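Home | Program | Talks | Visitor Info | Contact

Speaker notes, open day talk, Urkside lab
Chun-yin Chu
2018-01-02

Start with the schedule. Talk first, demo bench second, questions at the bench. Ask visitors to keep bags off the carpet next to the tables.

Slide 2. Scope of the work. Cullinane is our set of recorded hand tasks. An operator wears a sensor glove on each hand and does an ordinary household job at a table. The set held 2746 recordings at the end of November and holds 2828 now. Say that these are short, single-task recordings.

Slide 3. The bench. Point out the gloves first, then the printed marker cards. The cards give the position of each hand in the room; the gloves give the fingers. Both streams go on one clock. Leave the photo up while explaining this. 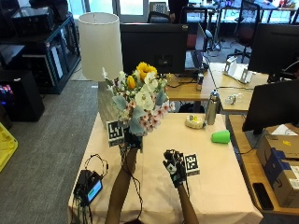

Flower task at the bench: left glove on the stems, right glove open.

Slide 4. Why flowers. Stems bend, and the bundle changes shape under the grip. A cup or a bottle is easier to model. Mention that grip force is not measured directly in this version. Someone will ask.

Slide 5. Known limits. A marker turned away from the camera is lost, and we fill gaps of up to 57 frames from the glove data. Longer gaps are cut. Do not promise a date for the second camera.

Handover to Gaëtan Langlois for the live part. He calibrates with open hands, then closed fists, then starts the task. Keep talking through calibration; use the Plorkum file format slide if it runs long.

Questions go to the bench. Printed copies of the task list are by the door.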